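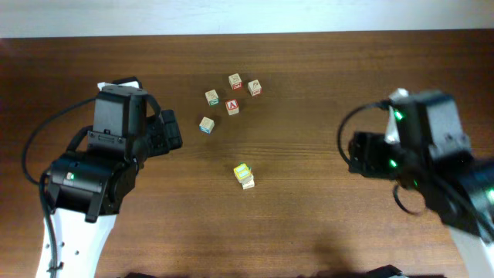 *Toy blocks on a brown wooden tabletop*

## Plelivero hard wax oil, satin

I've been selling this one since April and I'm still a bit smitten with it, so forgive me if I go on. Plelivero is a hard wax oil for tables, desks, worktops and anything else made of real wood that gets leaned on, spilt on and generally lived with. It soaks in and leaves a soft sheen, and you can still feel the grain under your hand – lovely stuff!

I did my own kitchen table with it first (an old oak thing from my gran's house in Pramgate, covered in mug rings). Two thin coats, one evening apart. The rings haven't gone completely, I won't fib, but they've faded into the rest of it and I've stopped putting a cloth over them.

**What you get**

- One tin, satin finish, clear
- A lint-free cloth
- My instruction card, which Marlina Kusuma kindly rewrote after my first version confused everyone

**Putting it on**

Sand down to 100 grit if there's old varnish on there, then go finer until it feels nice. Hoover up the dust, wipe over and let it dry. Stir the tin (don't shake it) and rub on a very thin coat along the grain. Wipe off whatever's left on top after 11 minutes or so. Leave it overnight and do it again.

Go easy on the table for 7 days afterwards. Plates and cups are fine, but no wet cloths and no hot pans.

Please lay used cloths out flat to dry outdoors, or soak them in water before you bin them. Oily rags scrunched up in a heap can catch fire by themselves.

**Will it change the colour?**

Yes, a little. Pale woods go warmer, and dark ones get deeper, much as they look when you wipe them with a damp cloth. Try it underneath first. If you want to keep pine or ash properly pale, you'd be better off with the Trurura white oil, which I also stock.

**How far does it go?**

One tin did my table twice, plus a bench, with a bit left for touching up. Efa Lewis got 17 chopping boards out of hers, but she's very sparing!

**Postage**

Tins go out in a padded box. I can't send them abroad, sorry – the couriers won't take them.

*Price and stock checked July 2024.*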